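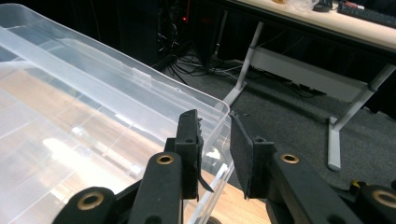
September 2022
By Khanyisile Xaba

The students at Norkura have spent most of a year on lids. Lids that lift, lids that snap, lids that hinge, and boxes that slide away from you the moment you try any of it with one hand. Their club is called Tasesix, and the goal is a robot arm that can open a storage box, put something in it and close it again without a human stepping in. Before the arm gets a go, though, the students do the job themselves with hand-held grippers that have cameras on them, over and over, so that the software has something to learn from. When a clear plastic rim sits between two black fingertips like that, a student is working the fingers, and I hadn't understood how much skill goes into it until they gave me one and I shoved the box straight into Þórarinn Bech's coffee.

He took it well. Bech teaches the robotics elective and has run the club from the beginning, and he is one of those people who can't describe a hinge without making the hinge with his hands. "Everyone does that on the first try!" he said, mopping. "You push with your arm because you're used to having fingers that bend. Take the bending away and you find out how much your fingers were doing for you."

I asked him why boxes. The club could have gone for something flashier, and the year before he started it the school had a very popular line-following car.

"The cars were great, I loved the cars," he said. "But the students had them figured out in a month and then they were just decorating them. I wanted something that looks so easy your grandmother would laugh at it. And then you try, and it's horrible. Clear plastic is horrible for cameras. The light bounces off the edge, you see the table through the wall, you see the other wall through the first wall. The model gets very confused about where the box stops. I thought, good, that will keep us busy."

It has. The first collection, last spring, came to 253 recordings, and he is cheerful about how bad most of them were. Students worked too fast. They talked to each other and turned their heads, which matters when one of the cameras is on your head. One of them recorded an entire afternoon with the left and right grippers swapped, and the club only noticed when the arm in simulation kept trying to open boxes from behind itself.

"We kept that batch," Bech said. "We show it to new members. It's very educational and also very funny."

The method now is calmer. One student stands at the table and works. A second watches the screen and calls out if a cable has snagged or a camera has frozen. A third resets the box between takes and never puts it back in quite the same spot, on purpose. After twenty minutes they rotate. The rotation was the students' own idea, and I could see the sense in it after five minutes of my own, when my forearms were already complaining. 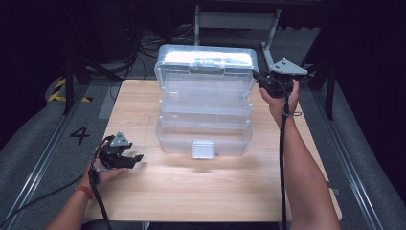
"The hard thing with two hands is agreeing who is the boss," Bech told me. "Say the right one goes for the lid. Then the left one has to wait, and be ready, and not drift off. People are bad at holding still! A student will do a beautiful lift with the right and you look at the recording from the left and it's wandering around like a tourist. The model learns that too. It thinks wandering is part of the job."

So they practice holding still. They have a warm-up for it, which I was invited to join, and which involves keeping the jaws slightly open over the table while somebody reads aloud from the parts list. I lasted as far as the second page.

A lot of our conversation was about latches, and I'm going to skip most of it, though I enjoyed every minute. The short version is that the small ones at the bottom of a box are harder than the lid at the top. You come at them low, with the wrist turned, and your own gripper blocks the view from above. The club argued for weeks about whether to leave them out. Bech was in favor of leaving them out. He was outvoted, and he says now that the students were right.

"The model that learned the latches got better at the lids too. I can't fully tell you why. I have a guess, and two of the students have a different guess, and we're testing both next month. If they win I have to bring cake."

They work in a room on loan from Siriwardena, a small packaging firm down the road that lets the club in after hours. The school's own workshop was too bright, Bech said, and every other class needed it. In exchange the students give the staff a demonstration each term, and the staff bring in awkward containers from home. There's a shelf of them now. I recognized a cake carrier I own myself and have never once opened gracefully.

We got on to repairs next, because I asked what the club spends its money on, expecting him to say computers.

"Pads," he said at once. "Pads, pads, pads. And the glue for the pads."
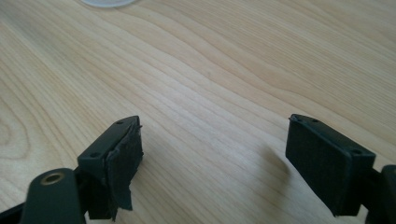

Left finger with a torn flap of pad hanging loose; the right pad still has its square edges.

The pads are the lining on the inside of each fingertip, the part that does the gripping, and the students cut and glue them by hand. A new pad is lovely to work with, according to Bech, and a worn one changes everything about how a thing sits in the jaws. For a long while they replaced a pad as soon as it started to go. Then one of the second-year students asked whether the finished arm would always have perfect pads, and the answer was plainly no.

"So now we record with good ones and with tired ones, and we write down which," he said. "She made a form for it. It has a rating for how sad the pad is. I wanted a proper term, something we could put in a report - and she said everyone already knows what sad means. She was right, the ratings are very consistent."

There's a limit. If a loose piece might get caught under whatever is being picked up, the gripper goes to the repair bench. Students do the repairs too, and you're not allowed to record until you've fitted a pad someone else is willing to use. Bech thinks this has done more for the quality of the work than anything he teaches from the front of the room. "You treat it differently when you were the one with glue on your thumbs." 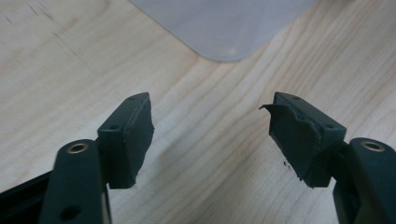

Scratched tabletop at upper left, and a right-hand pad partly detached from its fingertip.

I asked about the arm itself, which I'd seen in the corner of the school workshop on my way over, under a dust sheet. It runs once a week. On the evening I wanted to hear about, in early summer, it had lifted the lid of a box it had never met before, set it down beside the box, and stopped. The students screamed so loudly that somebody from Siriwardena came up the stairs to check on them.

"It was supposed to put the lid back on," Bech said. "It never did. It just stood there looking pleased with itself. But you should have seen them! They had made 175 of those recordings in the two weeks before, they were sick of the sight of that table, and then this thing moves like one of them. They could even tell which one. There's a girl who always comes in a bit high and then drops, and the arm came in a bit high and then dropped. She was so proud."

The collection stands at almost 794 now, and the next date on the wall is Hultinov, the regional student contest, in November. Teams get a box they haven't seen and ten minutes. Last year Tasesix went along to watch. This year they're entering with the lid, the latch and, if the cake dispute is settled in time, the bit where it closes again.

What does he expect? He made a lid with one hand and a box with the other and thought about it.

"I expect it opens," he said. "I hope it closes. And I've told them that if it throws the box on the floor in front of the judges, we go home, we watch the recording together, and we start with the left hand, because it's always the left hand."

New members are welcome from any year, and no programming is required to start. The next open evening is after the fall break. Bring a container you hate.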